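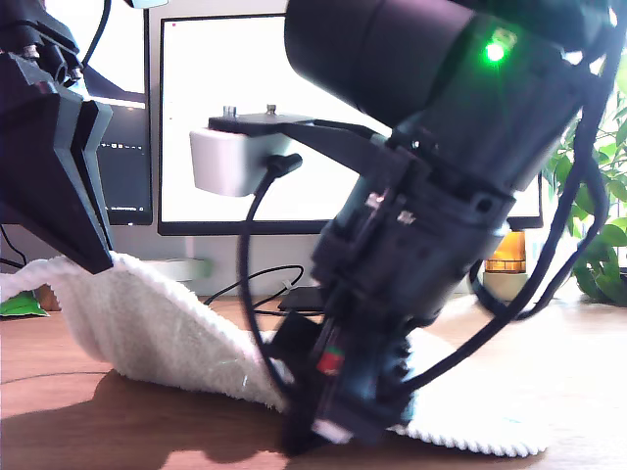
White terry towel on the folding table, partway into a fold.

How do you fold bath towels so they all come out the same size?

Posted in Home & Laundry > Linens and Storage
2158 views, 3 replies

flitstead_porch

Okay, I need help from people who are better at this than I am, which is probably everybody. I have a linen closet that is basically a tall skinny box. The shelves are shallow, and the door has one of those raised panels on the inside that eats up another inch when you close it. If a stack of towels sticks out even a little, the door pops back open and stays that way until I shove everything in with my knee.

I've been folding towels the way my family always did, in half, in half again, and then one more time if it looks too big. The problem is the "looks too big" part. Every towel ends up a different size, because half of them came from one store and half came from another, and then there are the fluffy ones that won't lie down no matter what I do to them. The one in the photo is one of the fluffy ones. It has that scalloped edge, and I love it to pieces, but the edge makes it really hard to tell if I've got the corners lined up. I fold it, it looks fine, and then I pick it up and there's a little wavy lip hanging out the bottom.

I do have a good surface to fold on. It's a wood table, plenty big for one towel at a time, and I just wipe it down first. I used to fold on the bed and that was worse, everything slid around with the comforter.

Things I've tried already:

Rolling them. They looked great for a day and then my kids pulled one from the bottom and the whole shelf came down like firewood.

Folding them over a piece of cardboard like they do with shirts. This kind of worked for the thin ones. The thick ones just puffed up around it and I couldn't get the cardboard back out without wrecking the fold.

A basket. Fine, but then I've got a basket full of badly folded towels.

So my real questions are: do you fold in thirds or in half first? What do you do about a scalloped edge? And is there any way to get a really fluffy towel to stay flat, or do I need to accept that those live somewhere else? The shelf is not deep, so please don't tell me to use the fold that ends up as a big square, I've tried it and the door won't shut.

Thanks in advance! I do laundry on Monday so I'll be trying out whatever you tell me.

lashari_linens

Thirds, thirds, thirds! I will die on this hill. I cleaned rentals for years before my back gave out and I must have folded a mountain of towels, and the thirds fold is the one that fits shallow shelves and also looks nice from the front.

So lay the towel out the long way in front of you, left to right. Smooth it from the middle out toward the ends with the flat of your forearm, not your fingers (your fingers just push the fluff around and make ridges). Then take the long edge closest to you and bring it up a third of the way. Take the far long edge and bring it down over that. Now you have one long skinny strip. Fold that strip in half the short way, and then fold it in half again, or in thirds if your shelf is really shallow. The rounded fold faces out and all the messy edges go to the back where you never see them.

About your scalloped edge. Quit trying to line it up! A scallop is never going to match another edge because it goes in and out, so if you match the high points the low points look off, and the other way around. What I do is make that side the FIRST one I fold in, so it gets covered up by the other side. It can be as wobbly as it wants in there. If your scallops are on the short end instead, fold that end in a couple of inches toward the middle before you do anything else, just tuck it in like you'd turn up a cuff, and then do your thirds. It adds a tiny bit of thickness but you get a clean line.

For getting them all the same size, pick the towel you like best, fold it so it fits with the door closed, and leave it on the table next to you while you do the others. That one's your boss. If the next towel comes out wider, open up the last fold and adjust it. After a while you'll do it without looking. I used to mark the edge of my counter with a bit of masking tape to show where the fold should stop, and that's good too if you don't mind tape on your table. Test a corner first if the finish is old, I took a strip of varnish off my sister's sideboard that way and still hear about it at Thanksgiving.

The fluffy ones can live with the others, but put them at the bottom of the stack. The ones on top squash them down. Don't go more than 3 or 4 high with the thick ones or the whole pile starts leaning on you.

hestonhomebody

just fold them in half and hang them on the back of the door. thats what the hooks are for

also rolling works fine if you use a bin with a front on it so they cant fall out

vilteo_attic

I mostly agree with the long answer up there, but I want to add a few things, since I have almost the same closet (shallow, panel door, same popping open problem) and it took me way too long to sort it out.

First, measure the shelf with the door CLOSED. I know that sounds silly. What I mean is, stick a lump of something soft on the edge of a folded towel (I used a wad of tissue paper) and shut the door, then open it and see how far the tissue got squashed back. That's how much room you really have. I'd measured mine with the door open and was off by the thickness of that stupid panel, so I folded a whole load to the wrong size. Write the number on a sticky note and leave it inside the closet.

Second, fluff. If you use fabric softener, try leaving it out for a few loads. My thick towels had gotten sort of slippery, and the folds would slide open overnight. Without the softener they grab onto each other better and the stack holds. They also dry you off better, in my opinion, but my husband says he can't tell the difference. And make sure they're bone dry before you put them away. I let mine sit flat for a bit after the dryer so they can cool off, then fold. If I fold them hot they seem to spring back up on me. No idea if there's any science to that.

Third, when you've got a big thick towel and you make the first fold, don't pull it tight from the corners. I used to grab two corners and kind of snap it over, and the middle always ended up with a bubble in it. Now I hold one end up a little and let the towel lay itself down along the table, and press it flat as it goes. It takes a few extra seconds. With a thin towel I wouldn't bother.

One place I don't agree: I wouldn't tuck a scalloped end under, at least not on a really plush one. I tried that on mine and it made a hard lump on one side, and the stack tilted. I fold the scalloped end in last and put it at the back of the shelf. Sure, it's wavy back there. The only one who sees it is the wall.

If all of that fails, split up the sizes. Bath towels on one shelf, hand towels and washcloths on another, and the giant beach ones somewhere else entirely. I had 3 beach towels in with my bath towels for ages and they were the reason nothing fit. They're in a tote under the bed now and the closet shuts with one finger.

flitstead_porch

Oh my gosh, thank you all! I did the tissue paper thing just now while supper's in the oven and you were right, I've got way less room than I thought. No wonder.

I did a practice round of the thirds fold with one of the thin towels and it came out so neat I made my oldest come look at it. She was not impressed. The scalloped one I'm going to try both ways, folded in first and then the way where it goes to the back, and see which one sits flatter. I'm keeping the softener out of Monday's load too, although I already bought a big jug of it, so I guess the sheets are going to smell amazing until spring.

And hooks on the door would be great, hestonhomebody, except the door is the part that won't close! I might steal the idea for the bathroom, though. What kind of hooks hold up under a wet bath towel? The stick-on ones I had in the old house kept sliding down the paint.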